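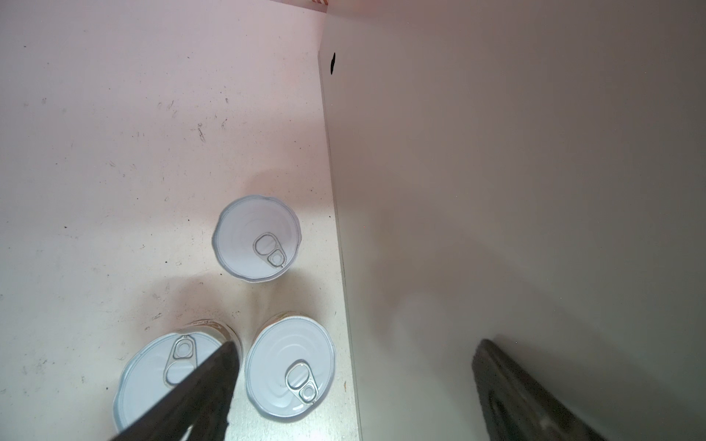
Pull-tab cans on a gray tabletop.

Do pull-tab cans keep as long as the regular kind?

Kristof Van Beek
I'm stocking a pantry shelf and most of what the store sells now has a pull tab. My garage gets up to 100 degrees in June. Should I keep them inside?

Mwende Koech
Keep them inside. Heat is hard on any can. The scored lid is thinner along the groove, so don't stack heavy stuff on top. I put mine in a hall closet and use the oldest first. Throw out anything that bulges or leaks.

gresen9
we always kept ours in the garage, never got sick. buy a can opener anyway, tabs snap off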